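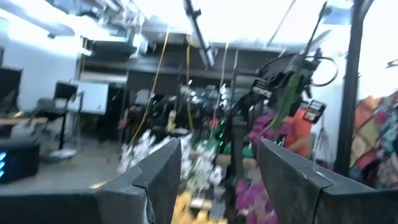 How do you keep blurred wrist-camera frames from hurting a trained policy?
Score every frame for sharpness, then lower the weight of the blurred ones during training and leave them in the episode.

We use this method in the Lodero pipeline for two-arm flower arranging. Cutting frames out leaves jumps in the joint positions, and the policy learns the jumps.

Step 1. Record at 30 frames per second, with the wrist and overhead views on the same clock.

Step 2. Run a Laplacian filter over each wrist frame and save the variance as its score. Do this before any resizing.

Step 3. Average the scores over a window of 11 frames. Single-frame scores are too noisy to use.
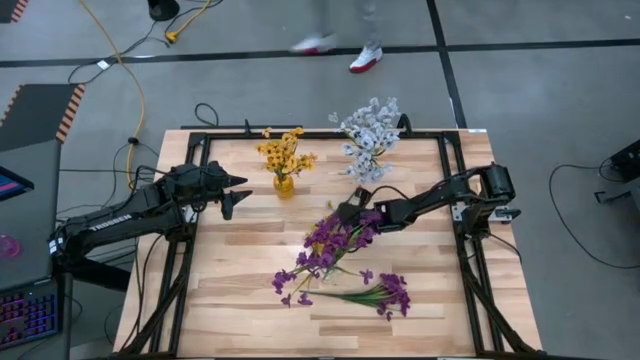 Step 4. Split each episode into travel and contact. Contact starts when the gripper closes on a stem and ends when it opens. Only travel frames get a lower weight. Contact frames keep full weight even if they score badly.

Step 5. Train as usual with the weights applied to the loss. Check the validation curve every 1,000 steps.

In our June runs, weighted training dropped fewer stems than plain training. The gain was small when the arms moved slowly. If your grasps get worse, check the contact labels first.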